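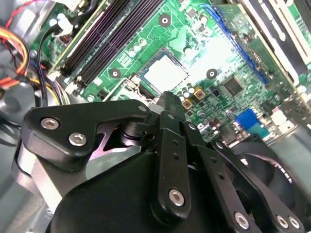

Ticket 366 - Open day demo cell, CPU install routine
Queue: Neltach Workshop / Demo Support
Status: Open, ready for visitors, one item carried over
Site: Jinberg hall, bay 4

Reported issue
Routine stops at the final approach over the socket. Message on the pendant reads "approach tolerance exceeded." No fault on the arm, no fault on the gripper. Same stop every time if the tower has been moved on the bench since the last teach.

Impact
Open day is Wednesday and this is the demo people have been asking for all month. The cable-sorting cell and the label cell are both fine, so the hall would not be bare without it, but I really want this one running. A CPU going into a socket is such a good thing to watch up close!

Setup notes
Case on its side, panel off, cooler removed, retention lever checked by hand before each run. Processor is a scrap part from the Grurnen recycling pile, so go ahead and practice with it. Gripper opening set to program 9. Please leave it there, program 4 is for the label cell.

Log, 8:40 a.m.
Restarted controller, reloaded the routine from the Sproģis backup. Same stop. Backup is good, so the file is off the list.

Log, 9:15 a.m.
Ran the approach at low speed with nothing in the fingers. Arm arrives short of where it was taught. Measured the tower against the tape marks on the bench and it had crept toward the back edge. Somebody leaned on it, or I did. Moved it back to the tape, and the empty approach then finished clean twice in a row.

Log, 10:05 a.m.
Tried with the processor in the fingers. Stopped again, later in the path this time. That's progress - the stop is now at the check for part angle and the bench position passes. The chip was sitting in the fingers with a slight tilt. Opened up, re-gripped by the edges, ran the check again and got a pass. 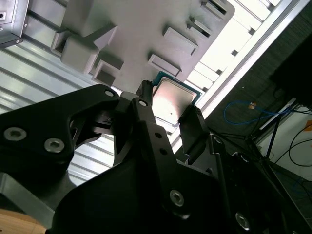
Jinberg, August

Update after the evening rehearsal. We had the early group in, a class from the technical college plus a few parents, and we ran the routine for them with the ticket still open. I told them so, and they loved it. Half the questions were about the log itself: how do you know it's the angle, why not just push harder, what happens if you drop one. Best crowd I've had at a rehearsal in years.

What we changed before they came in:
Clamped the tower to the bench at both front corners. Tape marks stay as a backup.
Slowed the last part of the approach. It adds a few seconds and people can follow it much better anyway.
Added a pause with the part held, so whoever is presenting can talk before the arm moves in.

What visitors asked for:
More time to look at the fingers holding the chip by its edges. The pause helps, make it longer if the group is small.
The camera feed on the big screen. It's on the small monitor now and the back row can't see it. Screen cable is in the gray drawer, 200 cm, long enough if you go under the bench.
A chance to hold a processor. Put a few scrap ones in a tray at the rail, lidded side up.

Still open
The angle check passes or fails depending on how the part is picked up. Hand-loading works if you take your time. For Wednesday we hand-load, and the automatic pickup stays off until the new nest has been tried. I'd love to see it done properly by the autumn visit - the whole thing from tray to socket in one go would be fantastic.
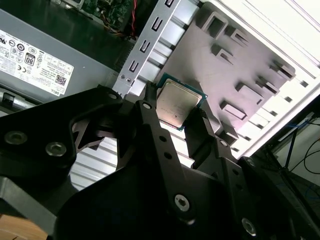

Checklist for presenters, Wednesday
1. Check both clamps, then the tape marks.
2. Lever up before the first run.
3. Program 9 on the gripper.
4. Load the part by hand, edges only, and look at it from the side before you step back.
5. Run the empty approach once before the doors open.
6. If it stops at the angle check, open, re-grip, start again from the pause. Talk people through it, they enjoy that part.
7. Log every stop in this ticket with the time.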